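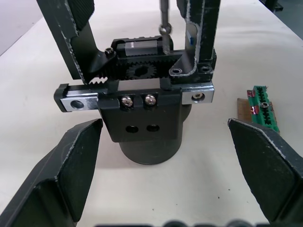

Drendell Boot Sizes

A table of size labels and measured lengths for surplus and new-made field boots, put together from shop listings and from boots measured by hand. It is meant for small stores that sell boots marked in several sizing systems and need a chart that matches what is in the box.

Last updated 9 Nov 2025. Maintained by Ottó Boros and Fasil Lemma.

What is in it

The main file is boots.csv. It has 1520 rows and 17 columns. Each row is one boot model in one marked size and one width. A model sold in ten sizes takes up ten rows, more if it comes in wide.

A second file, measured.csv, covers the 295 rows where someone put a gauge inside the boot. The other rows rely on the seller's own chart and should be trusted less.

Columns you will use most

model_id: our own code. Does not match any maker's part number.
marked_size: the size exactly as stamped or printed, including odd spacing and fractions.
system: US, UK, EU, mondopoint, or unknown.
width: as marked. Blank means no width was given. It does not mean regular.
insole_mm: length of the removable insole, heel to toe, lying flat.
inner_mm: length inside the boot with the insole in. Only filled for measured rows.
height_mm: shaft height at the back, from the top of the heel.
condition: new, unissued, used, or resoled.
source: a shop code or the initials of the person who measured.

The remaining columns are described in columns.txt, in the same folder.

How the measuring was done

Boots were measured at room temperature after sitting unlaced overnight. The gauge is a sliding foot stick trimmed to fit inside the shaft. Each boot was measured twice, and if the two readings differed by more than two millimeters it was measured again and the middle reading kept. Left and right were both done for pairs. The table holds the shorter of the two.

Used boots come out longer inside than unissued ones of the same size, mostly at the heel. Filter on condition before you average anything.

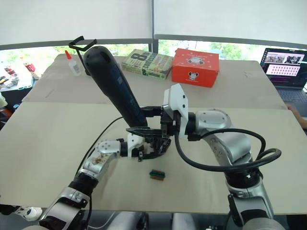

Kenza Berrada asked whether the mondopoint rows could be converted to US sizes in the main file, so that a shop could load it without extra steps. We decided to leave them as marked. There is a conversion in mondo_to_us.csv, but it goes by length only and drops the width number, and returns tend to come from people with wide feet.

Known problems

Roughly 6 percent of rows have system set to unknown. Most are older boots with a bare number on the tongue that could be UK or a factory code.

The Gitance jungle boots were listed under two names before June. They have been merged, but older exports will still show both.

Kovács boots with a zip insert run short. The insert was left in for measuring.

Women's sizes are thin, and there are no children's sizes at all. Please do not scale the chart down to make them.

Safety-toe models are included, but inner_mm stops at the inside of the cap, so a foot will feel the limit sooner than the number suggests.

Changes in this version

Added the Briltville cold weather range, new stock only.
Fixed swapped left and right readings in rows sent in by Gyula Juhász.
Removed duplicates where the same listing was copied from two shops.
Renamed len_mm to insole_mm. Scripts that read the old name will fail.

Sending in corrections

Send a row in the same column order, with your initials in source and the size copied exactly from the boot. A seller's chart is accepted if the boot cannot be measured, but say so in the notes column. Josué Caldeira checks new rows at the end of each month.

Use

Free to use in a store or a size finder, with credit to Drendell Boot Sizes. If you change any of the numbers, rename the file before passing it on.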